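Notes from the back pew

I've been reading up on our old meeting house in Flulthorpe again (my family is very tired of it). The first congregation had 191 members and no minister of its own, so one rode over from Rirkcombe every third week, weather permitting!

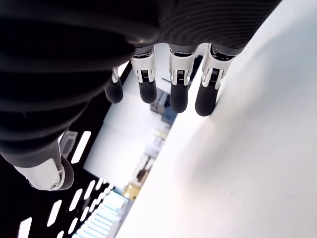
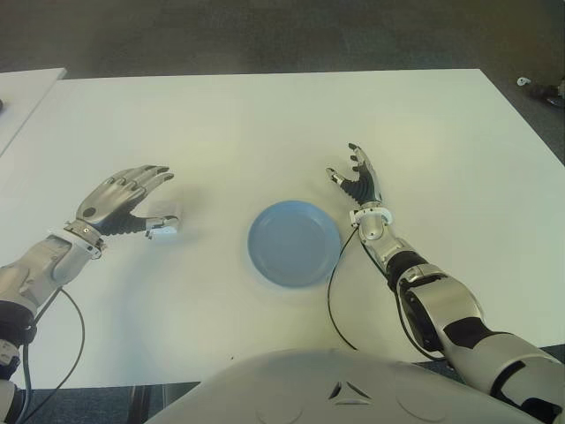
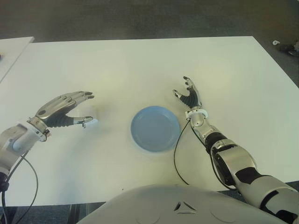 Ebony Brunton wrote back to say the Rirkcombe minister only came in summer, and that her grandmother's hymnal has a list of the lay readers who filled in all winter. I'd love to see that list. I'm also still hunting for the missing baptism book, the one that starts in January, so please check your attics and drop me a line.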